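Protokoll der Mitgliederversammlung
Spieleverein Raltari e. V.
September 2004, Vereinsraum im Hinterhaus, Beginn 19.30 Uhr

Anwesend: 8 stimmberechtigte Mitglieder, 3 Gäste
Sitzungsleitung und Protokoll: Esmaeil Zarei

TOP 1 Begrüßung, Tagesordnung
Die Tagesordnung wird um den Punkt »Joysticks« ergänzt (jetzt TOP 5). Das Protokoll vom Juli wird ohne Änderung angenommen.

TOP 2 Masetero, Stand der Neufassung
Die Levels der ersten Episode sind in der neuen Engine spielbar. Offen sind die Türen im Bergwerk, die sich nach dem Laden eines Spielstands nicht mehr öffnen lassen, und die Musik, die beim Levelwechsel zweimal startet. Die Fehlerliste umfasst derzeit 84 Einträge, davon viele Kleinigkeiten bei den Texturen.
Längere Aussprache über die Steuerung. Ein Teil der Runde möchte die alte Tastaturbelegung als Voreinstellung behalten, der andere Teil hält sie für Neueinsteiger nicht mehr zumutbar. Vorschlag aus der Runde: beim ersten Start wird gefragt, welche Belegung gewünscht ist. Einwand: noch ein Menü mehr.
Beschluss: Abfrage beim ersten Start, Voreinstellung ist die alte Belegung. 5 dafür, 2 dagegen, 1 Enthaltung.
Der Mehrspielermodus wird auf die Zeit nach der ersten Veröffentlichung verschoben. Im lokalen Netz läuft er — übers Modem ist er zurzeit nicht brauchbar.

TOP 3 Rechte
Der Brief an Ranjbar, den früheren Vertrieb, ist seit Juli unbeantwortet. Es wird ein zweites Mal geschrieben, diesmal per Einschreiben. Bis zu einer Antwort geben wir nur die Engine und die eigenen Levels weiter, keine Originalgrafiken und keine Originalklänge. Wer die Original-CD besitzt, kann die Dateien selbst in das Verzeichnis kopieren. Die Anleitung dazu muss noch geschrieben werden (Zarei).

TOP 4 Kasse
Kontostand 393 Euro. Ausstehend sind die Beiträge von drei Mitgliedern, sie werden per E-Mail erinnert. Die Rechnung für den Webspace ist bezahlt. Der Antrag, vom Guthaben eine neue Grafikkarte für den Testrechner zu kaufen, wird zurückgestellt, bis Preise vorliegen.

TOP 5 Joysticks
Zwei der Vereinsjoysticks haben noch den alten Gameport-Anschluss und laufen am neuen Testrechner nicht. Adapter auf USB sollen beschafft werden. Der Joystick mit dem ausgeleierten Schubregler wird ausgemustert, wer ihn als Ersatzteillager möchte, kann ihn mitnehmen.

TOP 6 LAN-Abend
Ort ist wieder der Vereinsraum. Rechner und Monitore bringt jeder selbst mit, ebenso eine Mehrfachsteckdose. Der Switch ist vorhanden, Netzwerkkabel sind knapp. Gespielt werden Masetero im Einzelspieler auf Zeit und am späteren Abend Amen, im Mehrspielermodus mit den alten Karten. Gerechnet wird mit einigen Gästen von außerhalb, bitte vorher anmelden. 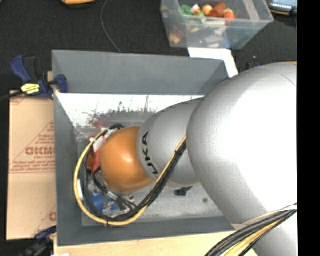

KUKA-Roboterarm über einer grauen Kiste

TOP 7 Verschiedenes
Das Forum war im Sommer mehrere Tage nicht erreichbar. Die Datenbank wird künftig wöchentlich gesichert.
Die Sammlung der alten Spielezeitschriften ist unvollständig, es fehlen vor allem die Hefte mit den Komplettlösungen. Wer Doppelte hat, bitte melden.
Der Schlüssel zum Materialschrank liegt ab sofort bei Esmaeil Zarei.
Anfrage eines Gastes, ob Masetero auch unter Linux laufen wird: Geplant ist es, einen Termin gibt es nicht.

Ende der Sitzung 21.50 Uhr
Für das Protokoll: E. Zarei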